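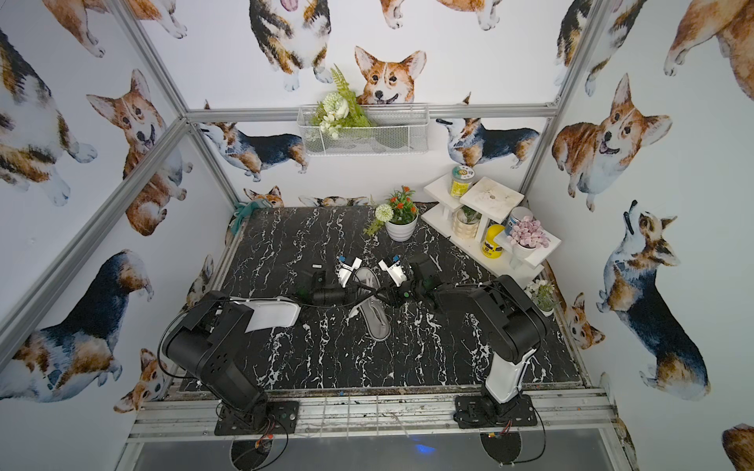 Bay 2, corgi paper, black marble floor. Gray slipper in the middle, plant and white tiered shelf at the back.

Fri 28 June

Floor panel stays. Gualtiero Lombardi wanted the plain gray one back but the white veins read fine and it matches the Trodstead sheet. Wallpaper also stays, at least till August, not re-papering twice.

Shelf: jar w/ green and white lid on the highest tier, small glass jar w/ the plant on a step below. Yellow can and the blue and white one further right, yellow in front. Pink succulents on the rightmost step. Tried moving the succulents up top this morning, looked wrong, moved back. Leave it.

Potted plant center back. White pompom flower leans out left of the pot, keeps doing that, could use a bit of wire. Green leaves trail on the floor — fine for now, trim if they creep forward any more.

Teal cloth bunched in back left corner. Needs folding or needs to go in the bin, decide Monday. I vote bin.

Slipper: toe to the back wall. Only the one, the other is still in the Makris box I think. Checked the Ritis box already, not there, just packing paper and two lids. White strap version never arrived, so light gray strap it is. Esine invoice has it as line 561, wich is the wrong color code, need to email them.

Flat white thing on the left, lying at an angle. Want it square to the front rail next time or out completly.

Also the tiny label on the floor, left side. Pick up.

To do
— wire for pompom
— wipe marble, microfiber not paper towel
— order 10 more shelf pads, the 30 mm ones
— find other slipper!!
— ask G. if the pot can go a bit left, blocks the shelf from his stool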